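# Grerico shelving cell – simulation setup and upkeep

14 stars · 3 forks · 2 comments

This README covers the simulated copy of the Grerico cell at Zustbridge: how to bring it up, how to keep it lined up with the real one, and what to do when it drifts. It also lists the episodes stored in this folder. The controller, the safety fence and the real arm's maintenance log are covered in the Steltby manual and are not repeated.

Last edited 24th May.

## What is in the folder

- `cell/` – arm, gripper, rack and wall as separate models
- `episodes/` – 1,430 recorded runs, one folder each
- `calib/` – camera and gripper offsets, newest file wins
- `tools/` – the checking scripts named below

Each episode folder has the wrist camera frames, joint positions, gripper opening and a short text file giving the start pose of the book. Colours are stored as rendered. We have not adjusted them, and you should not either if you want your results to match ours.

## Before you start

You need the Bakhtiari simulator, version 2 of the cell package, and enough disk for the episodes you plan to load. If you only want to check the setup, the first 50 episodes are enough.

Set the units to metres before importing the rack. The importer will accept millimetres without complaint and put the rack somewhere behind the wall.

## Setting up the cell

1. Load the base and the arm. Leave the gripper off for now.

2. Load the rack as one piece. The dividers are fixed to the base in the model. An older version had them as separate bodies, and they crept sideways when the gripper brushed past. If your dividers move, you have the old file.

3. Attach the gripper and run `tools/finger_zero`. Both fingers should close to a reading of zero. A small offset goes in `calib/`, never in the gripper model itself.

4. Place one book upright in a slot, fore-edge out, and leave the next slot free. Move the arm to the viewing pose and compare your wrist view with the one under this step. Check the angle of the dividers first, then the dark fingertip low in the view, left of centre. The book's cover is close to the rack in colour, so go by the white page edges when you judge where it stands.
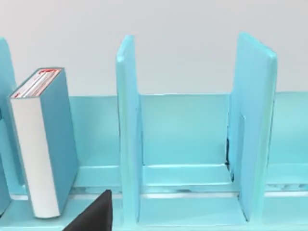 5. Save the pose as `home_view`. The checking scripts look for that name and will stop if they can't find it.

6. Run one slow approach towards the free slot with the gripper open. Watch the contact readout the whole way. Any contact before the final stop means the finger offset or the rack position is wrong. Go back to step 3 before you touch the rack.

## Regular checks

Do these after every simulator update and whenever the rack model is changed.

- **Finger offset.** Run `tools/finger_zero` again and compare it with the last saved file.
- **Rack position.** Touch the open finger to the front of the base at both ends. The two readings should agree to within 2 mm.
- **Book settling.** Drop the book into a slot from just above the floor and let it rest. A slight lean is normal. If it keeps trembling, lower the time step.
- **Lighting.** Reload `home_view` and look at the wall. It should be plain, pale grey and even. Patches or banding usually come from a graphics driver change.

Keep the old calibration files. We deleted ours once during an October clean-up and had to redo the offsets by hand, which took most of the afternoon and left a group of episodes with no matching file. Those episodes are marked `no_calib` and can still be used for image work.

## Common faults

**The finger sinks into a divider.** The collision shape has been simplified on import. Turn off automatic simplification and load the rack again. The rounded tops are the first place it goes wrong.

**The book tips when the gripper leaves.** The fingers are opening too quickly. Slow the release and lift clear before backing out.

**The wrist view is shifted sideways.** The camera has been mounted to the wrong link. It belongs on the wrist, ahead of the last joint marker – the names in the file are easy to mix up.

## Known limits

All episodes use rigid books. Pages do not bend and covers do not open. Friction was set to match the feel of the real rack and was never properly measured, so treat grip force values as a guide only.

## Related

- Grerico cell: gripper pad replacement
- Steltby controller: backup and restore
- Zustbridge rack model: change list
- Bakhtiari simulator: import settings we use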